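# Report the starting positions

A robot policy that puts a bowl where it was told to 90 percent of the time sounds better than one that does it 60 percent of the time. Most people who read our papers stop there, and so do most people who write them. I think the number is close to meaningless unless the paper also says where the bowl was when each trial began.

I came to this view slowly. Last February our group at Plidlow compared two ways of training a pick-and-place policy. One used 2,316 demonstrations collected by whoever was free, with objects put down wherever the operator felt like putting them. The other used 297 demonstrations with the starting positions spread evenly over the table by a fixed schedule. We expected the big set to win and it did, by a wide margin, in the first evaluation.

Then Diễm Vương asked who had placed the objects for that evaluation. It was me. I had also collected a large share of the 2,316. When she plotted my evaluation placements on top of my training placements, they sat in the same patch near the middle of the table, a little to the left. I had been testing the policy on my own habits.

We ran it again with the table divided into zones and the starting zone drawn at random before each trial. Each policy got 40 trials. The order flipped. The small, evenly spread set did better overall, and nearly all of the difference came from the outer zones, which the big set had hardly touched.

I don't want to oversell this. It is one task on one arm, and 40 trials is a small sample. Bartosz Borkowska, who reviewed the draft for us, pointed out that a difference of a few trials at that size can come from luck, and he is right. The claim I would defend is narrower: a success rate depends on the distribution of starts, and if the paper doesn't give that distribution, a reader can't compare it with anything.

The usual objection is cost. Rafferty Quintanilla put it to me bluntly – his lab at Ornby runs 2,000 trials for a single paper, and any extra step gets multiplied by 2,000. I have some sympathy. But the step is small. A roll of painter's tape, some brown paper and a printed list of zones will do it.
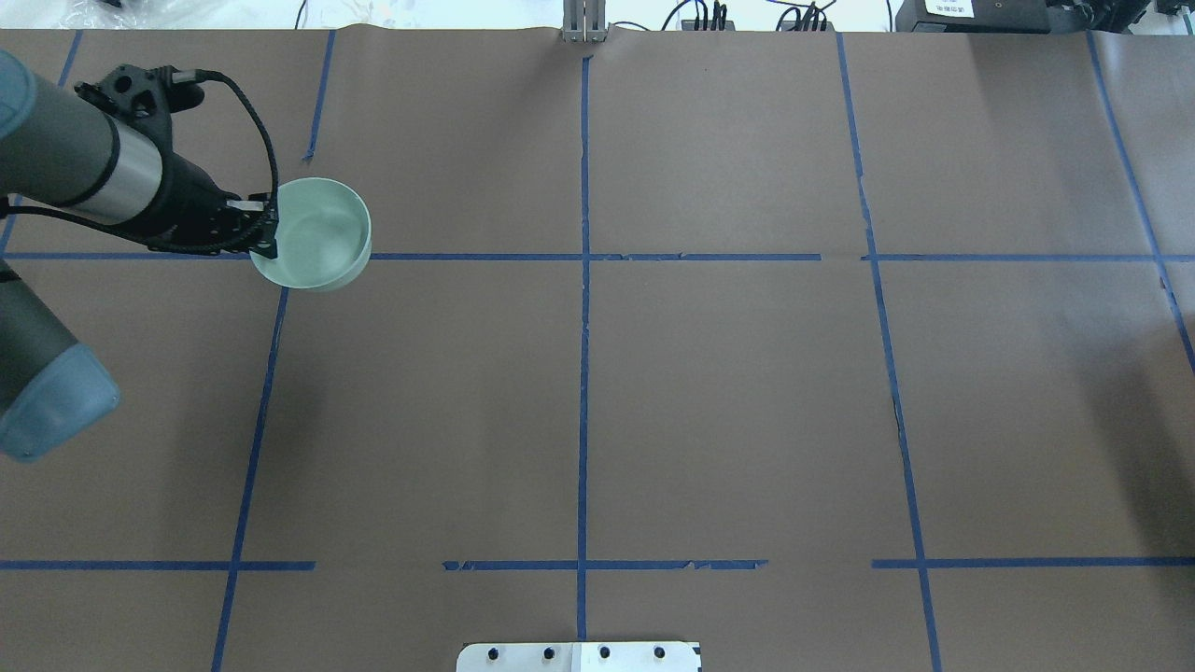 The zones don't have to be equal, either. Ours aren't. What matters is that each trial gets a zone label in the log and that the results table is broken down by that label. Lộc Giáp wrote the script that draws the zones in a morning, and it has needed one fix so far.

A better objection is that zones are coarse. Two bowls in the same zone can be a hand's width apart and turned differently, and for objects with handles that matters a great deal. Ngọc Hoàng would like us to record full poses from an overhead camera. I'd like that too, and for mugs I think we will have to. For a round bowl, zones catch most of what went wrong in our case, and I would take a coarse record over none.

Reviewers could move this along faster than authors can. When I review now, I ask for one figure, the start positions of every evaluation trial, with successes and failures in different colors. Two sets of authors have sent it. One of them found they had never tested the right side of the table.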